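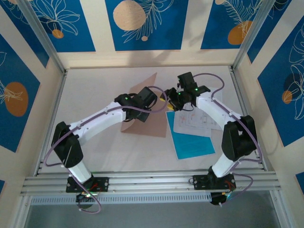
Vavham Robotics Outreach: Progress Report to the Fagundes Fund
January 29, 2023

The open day at Stukcombe is behind us, and we are very happy to report that it went better than we had planned for! It was the main item left from the November work plan, and the part of the grant we had been looking forward to most.

We had 865 visitors over the day. The busiest stretch was right after lunch, when the line for the two-arm table went out the door and down the hall, and we ended up adding 2 extra demo slots at the end so that people who had waited could get in.

The two-arm table was the favorite by a wide margin. Both arms stand on one rail and reach in over the same tabletop, so their grippers can meet in the middle and work on something together. We showed paper and cardboard handling and passing small objects from one gripper to the other. People loved the passing. When the first gripper held on a second too long the room went quiet, and when it let go they clapped (every time, even for the slow ones). The blue and cream wall panels with the ferns and circles got plenty of compliments too, and several parents told us the table felt friendlier than they had expected from a robot lab.

We ran Vuvix, our scheduling and logging tool, in front of a crowd for the first time. It kept the demos in order all day and stopped once, during the morning, when a log file filled up. The restart took four minutes and we used the time for questions. The fix is in now and has held up in testing since.

School groups came in parties of 25, as agreed with you in the fall. That size is a little too big for one table. The children at the back could hear the talk but couldn't see the grippers well, and the smaller ones gave up and wandered over to the sticker stand. For the spring we would like to split each party in half and run the halves side by side, one at the table and one at the building activity.

Spending is within budget. The only line that ran over was printing, because we reordered the handouts when the first batch was gone by noon. We covered it from the travel line, which had money left.

Still to do before the next report: write up the demo script so other sites can borrow it, replace the worn gripper pads, and settle the spring date with Stukcombe. They have already asked us back, and we would love to say yes.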